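Wendell Mercado
Oct 2, 2026

1/ Okay friends, several of you asked how I finally got my grandmother's dining table to stop looking like a ring-stained diner counter, so I'm going to ramble through it (get a coffee, I do go on).

2/ First thing, please find out what finish you have before you buy anything! A drop of denatured alcohol somewhere hidden, underneath a leaf is good. If it goes tacky, you've probably got shellac. Mine went tacky right away, and my brother Thaddeus still owes me lunch over it.

3/ White rings are usually moisture sitting in the finish, and those you can often coax out. Black rings have gone down into the wood and that's a longer story, with more sanding and more grumbling.

4/ For the white ones I used a soft cloth barely damp with alcohol, quick light passes, then I walked away for 60 minutes. The walking away was the hard part for me.

5/ After that, paste wax. Thin! Thinner than you're thinking. Gus Obi at the hardware store in Derevell told me to put on half of what I wanted to and he was so right. Buff along the grain with an old T-shirt and go slow near the edges.

6/ A dark, glossy top shows every speck of dust, I'm sorry to say, and I love the look anyway.

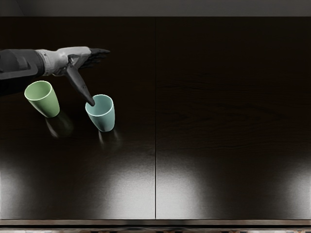

7/ Upkeep: dry cloth most days, a barely damp one after supper, and no spray polish with silicone in it. I rewax every May, when the windows can stay open.

8/ Next up are the chairs, which wobble. If you've reglued old spindles, tell me what you used, I'm all ears!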